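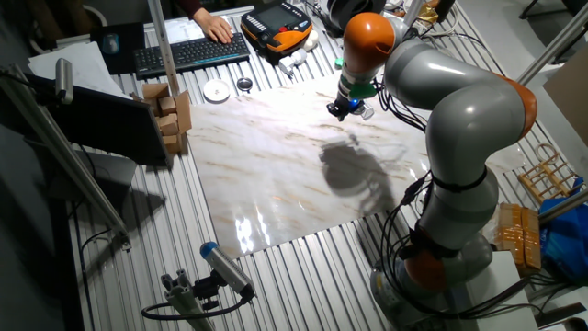
幻灯片1:铝型材台面,中央铺大理石纹光面板材

讲稿备注,Zultevero台面布置内部交流,2025年6月29日。主讲:Vanderleia Lins。计时:Emerson Brandão。

开场不念目录,直接讲台面。画面停留到本节结束。

一、底层
台面由平行的挤压铝型材拼成,表面有棱。型材的好处是任意位置可以固定立柱和夹具,左侧那根竖直的铝柱就是一例。缺点也在棱上:小件直接放上去接触面不连续,圆底容器尤其要注意。键盘下方的白色小圆碟和旁边带深色盖子的圆形金属罐都直接放在台面上。讲到这里停一下,问听众各自工位上的小件放在哪里。

二、中央板材
白底,棕褐色和灰色纹理,表面有光泽。重点讲反光:靠左下方有明显的顶灯亮斑,中部另有一片深灰色的影子。同一张面上亮斑与阴影并存,浅色小件放进亮斑,边缘就难以分辨。建议的处理顺序:先移板材,再调灯,最后才考虑换哑光面。Plulville工位去年8月按这个顺序做过,移板之后没有再动灯。

有人会问纹理要不要统一。回答:不作统一要求,但同一批记录期间不得更换。更换须登记,表单编号2212。

三、外围物品
按用途分区讲,不逐件点名。
输入区:键盘、鼠标和鼠标垫集中在上方,手持示教器在键盘右侧。操作者的手应能落在键盘上而不越过板材。
容器区:示教器旁有两只白色小瓶,横放在型材上。新版规定瓶子一律竖放入托盘,本页按旧版布置,讲的时候说明这一点即可。
木块区:左侧的小木块靠着棕黄色纸箱堆放,错落不齐。堆放没有问题,前提是纸箱不挪。需要清点时移到板材上摆开,清完归位。
纸张:左上方有一张白纸,显示器后上方另有一叠。散页不留在台面,统一入夹。

四、间距
板材边缘与最近物品之间留五厘米,木块区留三厘米即可。数值出自Fullusdale的布置表,第697号条目,原文不在幻灯片里,需要的会后找Emerson要。

五、收尾动作
先收小瓶和圆罐,再收木块,最后擦板材。擦拭用干布,沿纹理走向与否没有差别,不必展开。型材槽里的碎屑用窄刷,刷的方向顺着槽。

若时间不够,跳过第四节,第五节保留。下一页是Jurčo工位的台面图,由Emerson接着讲。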